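FOR IMMEDIATE RELEASE

Honley Asks Its Customers to Fold Their Jeans and Then Leave Them Alone

SKEVIMVILLE, Tuesday, June 1, 2021 - Honley, the home-organizing service that has spent years telling people where to put their sweaters, today opened sign-ups for The Bed Is Not a Shelf, a four-week course on folding clothes and getting them as far as the drawer.

The second part is where most households stall. In May, Honley asked 64 of its regular customers where their clean laundry was at that moment. Over 32 of them said it was on the bed. Several more said "a chair," and one asked for time to check.

"People think they have a folding problem," said Wycliffe Rotich, who wrote the course and teaches it. "Most of them fold fine. Then they set the pile down on the mattress, admire it, and go make lunch. By ten at night it's on the floor and they're back where they started."

The first week is all denim. Jeans are heavy and stiff, hold a crease well, and forgive a beginner. Students learn the Honley rectangle, a fold that leaves a back pocket facing up so that one pair can be told from another without pulling the whole stack apart. Embroidery, rivets and leather-look patches all help. Plain jeans are harder, and Rotich offers his sympathy to anyone who owns five identical pairs.
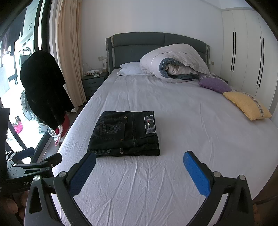 What the Course Covers

Week one: Jeans. One rectangle, repeated until it is boring.

Week two: Bedding. Fitted sheets are discussed frankly. Students are not expected to get the wrinkles out, and the instructor has stopped pretending that he does. There is also a session on the duvet, which can be rolled up at the head of the bed while the folding goes on and must be unrolled again before anyone is allowed to call the room done.

Week three: Cushions. Where they go during the day, where they go at night, and how many a couple can own before one of them starts sleeping badly.

Week four: The bedside table. Small baskets are permitted. Drawers are to be opened, emptied and looked at, possibly for the first time since the move.

Classes meet online for one hour a week. Students need a bed, a pile of clean laundry and a door that closes. Pets may attend but have a poor record with duvets.

Sign-ups are open now through the Honley website. Customers who already have a Honley home visit booked can add the course to it by telling their organizer.

About Honley

Honley helps people in and near Skevimville sort, fold and store what they own. It does not sell storage boxes, and would like everyone to use up the ones they have.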